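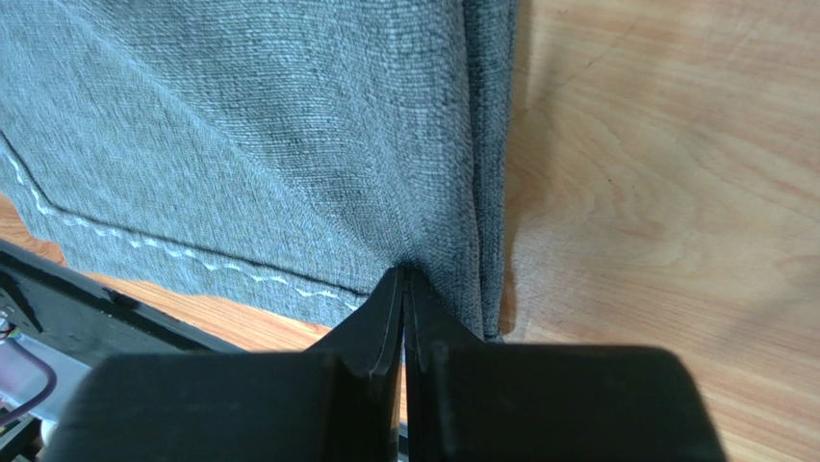

Gray cloth pinched at its folded corner, from the wrist camera.

Progress report to the Parance small grants desk
Project: Kerkach, a two-armed laundry helper built in a shared workshop
Prepared by Tiina Saarinen
Period covered: winter through the end of March

Dear friends at Parance,

Thank you again for your patience with my reports, which I know run longer than the form asks for. There is a lot to tell this time, and most of it is good!

When I last wrote, the two arms were still being set up on separate benches at the Yazzie workshop, and I was going back and forth between them with a screwdriver in my teeth. They now share one base and one controller, and they can work on the same piece of laundry. Of the grant, we have spent 2577 dollars so far, nearly all of it on motors, cable and the aluminum for the rail (the receipts are in the usual envelope).

The gripping has taken up most of my evenings. Thick, fuzzy cloth is kind to us, and the fingers will usually find a corner if the cloth is lying fairly flat. Thin cotton is another matter. I ran 50 practice pickups with old T-shirts one long Friday, and 17 of them slid out before the arm had cleared the surface, so I've been trying a slower close and a slightly deeper reach.
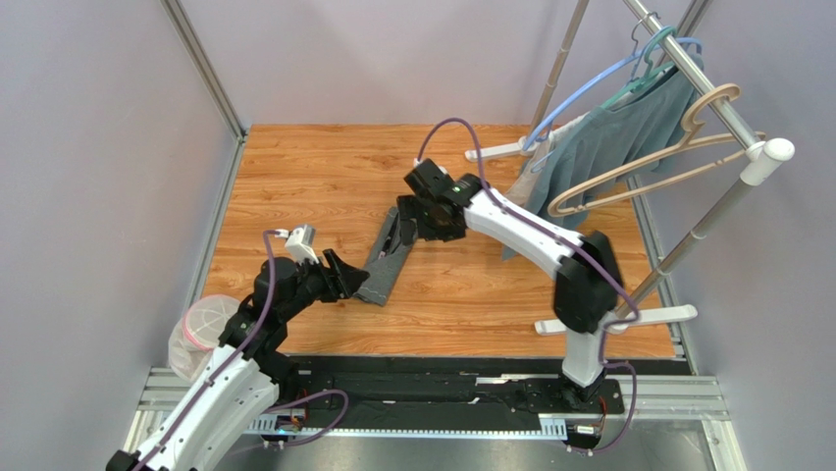

Small things are harder than big ones, which surprised me, as I had pictured the shirts giving us all the trouble. A sock doesn't leave much room for two arms, and we had a few knocks in the early weeks before I wrote a simple rule about which arm moves first. The rule is crude and makes everything slower, but we haven't bent a finger since. I would like to replace it with something better once the Prirnlow software is updated.

Your last letter raised a point that I've also heard from other workshop members, so I'll set it down properly.
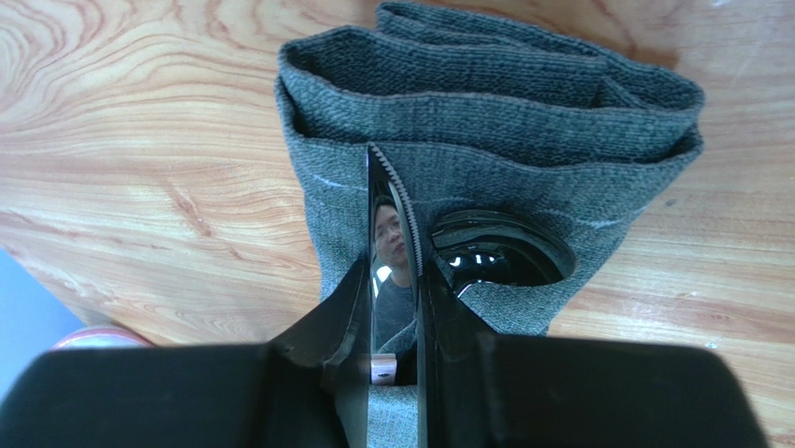 Why teach the machine by guiding it by hand instead of writing out every move?
Cloth never lies the same way twice, and a written list of moves goes wrong as soon as a fold lands somewhere new. Guiding the arms through many tries gives us a range of starting points to learn from, and people who don't program can help with it.

For the next period I plan 22 more evening sessions, mostly on folding, with a few kept back for handling flat, stiff things as well as cloth. I'd also like to tidy the wiring, which has grown the way wiring does, and put new pads on the fingers.

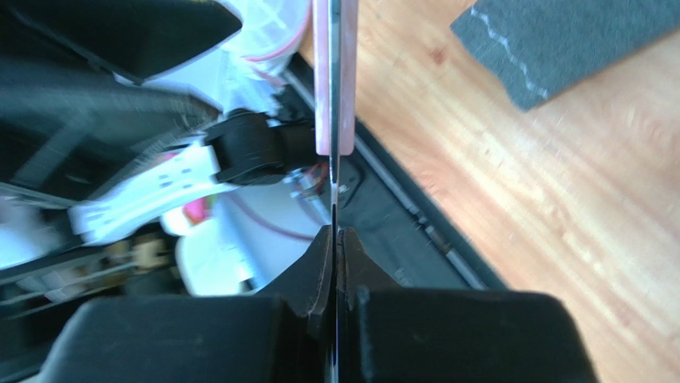

Gripper closed on a thin, flat piece with a pink strip and a silver edge.

I don't need any extra money at this stage, only your blessing to move what's left of the travel line over to spare parts. Please do come by the workshop if you're ever nearby. The kettle is on most evenings after six.

With warm thanks,
Tiina Saarinen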